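Working Papers > Household Studies > Storage and Paper Records

4. Where the papers go

By the time of the second visit most households in Gonthorpe had a place they called "the drawer." Not always a drawer. In a few homes a biscuit tin, in one the bottom of a wardrobe. But the word stuck and we use it here for any spot where bills, warranties, school letters and the like end up before somebody decides what to do with them.

We asked 78 households to let us go through this spot with them, item by item, and say out loud what each paper was for. Sarita Prajapati did the first round of visits and Harsh Nautiyal the second, in April, mostly in the evening after 7 pm when people were home. Same prompt sheet both times. Answers were coded the same week, using the scheme from section 2.

4.1 Keeping by default

The largest group of papers was kept for no stated purpose. Asked why a given sheet was there, people said "just in case" or "it was there already." Old electricity bills were the typical case. Also instruction leaflets for things long gone - a kettle, a radio, one for a sewing machine that the owner had given to her sister years before. Nobody in the household had looked at these between our two visits, going by their own reports.

The fullest drawer held 258 separate papers. The owner guessed it would be less than half that. Guesses were low nearly everywhere, and lower where two or more adults shared the spot. This fits the idea in Awasthi's earlier work on shared cupboards, that each person keeps track of what they put in and not what others put in. We can't test that directly with our data.

4.2 Drawers that get sorted

Sixteen households sorted at least once between visits. Triggers were plain ones. A lost document, a move, a visiting relative. In three cases the drawer would no longer shut. Tax season did not come up as often as we expected, and where it did people tended to pull out the papers they needed and put the rest back unsorted.

Households with two drawers one above the other (Figure 4) usually split them by how urgent things felt. Upper for anything still to be paid or answerd, lower for everything else. The split held up better than labels did. Labels written at the first visit were often wrong by the second, and the owners knew it and had not changed them. "I know what's in there," one man said, of a folder marked Insurance that held takeout menus.

4.3 Limits

One town, so caution. Renters are under-counted, see Appendix B. Papers kept on phones or in email were left out, though several younger respondents said thats where most of their records are now. Prompts were read out by the visitor, and some people clearly tidied before we came - two said so. The coding sheet had no slot for sentimental items until the second round, so cards and childrens drawings from the first round sit under Other.

Idolitz Working Papers - contact the series editor - Back to top

Figure 4. Two-drawer cabinet, both drawers closed.
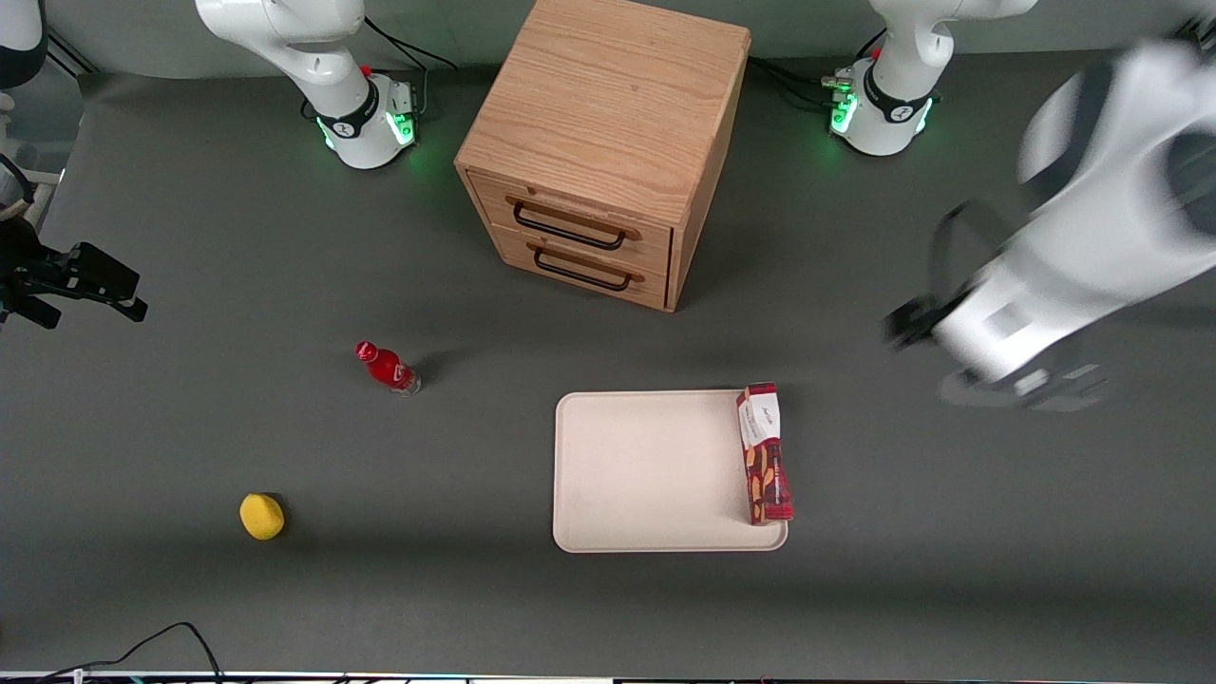 Did households that labeled their papers find things faster?

We did not time searches, so the study can't say. Labels did go out of date between visits in many homes, and owners relied on memory instead.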